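Trondolby handheld grasping study
Progress report to the Endov fund, November

1. Where we are

The plan was 2,000 demonstrations recorded in ordinary homes with the hand-held gripper, then a policy trained on them and run on the Canditow arm. We have 954 usable ones. The shortfall comes mostly from our own filter, which throws out any run where tracking drops. I would sooner report a small set than a padded one.

2. Result so far

Trained on 640 demonstrations, the policy picks single citrus from a plate well enough to look good in a video. I don't put much weight on that. The test layouts were close cousins of the training layouts, and we have no baseline yet from the Le Roux lab data. Adding a further 249 runs with mixed fruit moved the score by less than the spread between seeds. The claim in our proposal, that variety of household matters more than volume, is unproven either way.

3. What the mixed plates are for

Small citrus, green jubes and cherry tomatoes differ in colour and skin, and a crowded pile gives the fingertips little room. Patterned cloth under the plate makes segmentation harder again. If the method only works on a bare bench, we should find out before we spend the second instalment.
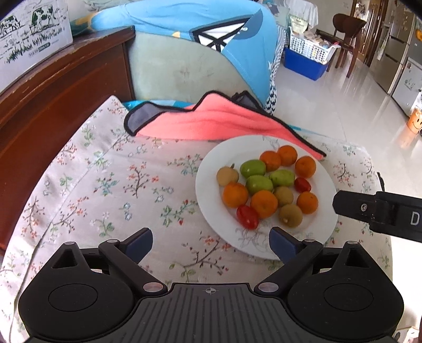

4. Before the next payment

Hold out whole households for testing. Run the baseline. Have someone outside the group score the trials. If the gap closes after that, I'll recommend stopping collection.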